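How to clean and reset a play kitchen

Our Stuvby has stood in the corner of the back room for two years, and in that time it has served more than 779 lunches, none of them edible. At some point every play kitchen gets grubby enough that even a four-year-old health inspector would raise an eyebrow. Set aside 30 minutes, preferably after bedtime.

You'll need a bucket of warm water, a squirt of dish soap, two cloths, an old toothbrush and a towel to dry things on.

1. Clear the benchtop. Everything comes off, including whatever's been wedged behind the tap. Sort it into food, cookware and things that belong to the dog.

2. Wash the plastic food. Warm soapy water, then the toothbrush for anything with grooves. Corn is the worst of the lot - the husk holds onto playdough like a grudge. Hollow pieces with a seam shouldn't be dunked, or they'll dribble grey water on the carpet for a week. Wooden food gets a damp cloth and nothing more.

3. Wipe the stovetop and sink. Go gently over any printed burner rings. My neighbour Segundo Alvarado took to his with a scouring pad and now cooks by memory. If your stove lights up, take the batteries out first and keep the cloth well wrung. Run the toothbrush along the rim where the stove meets the bench, as that's where the glitter lives. 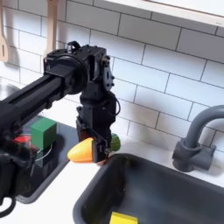
Corn over the rim between stove and sink, with a green cube on the cooktop.

4. Dry everything properly. Leave the food on the towel for 90 minutes, turning it once if you're the conscientious type. Putting it away damp gives you a smell that no pretend exhaust fan will shift.

5. Restock, but with less. Sang-wook Wang down the road keeps half the food in a Skaser tub on top of the wardrobe and swaps it over every May. His kids greet the same old eggplant like a visiting dignitary. Blocks can stay if they've been given a job in the kitchen. Ours have been soup, butter and, for one difficult afternoon, a birthday cake.

Put the pans back last, with the loudest one at the bottom.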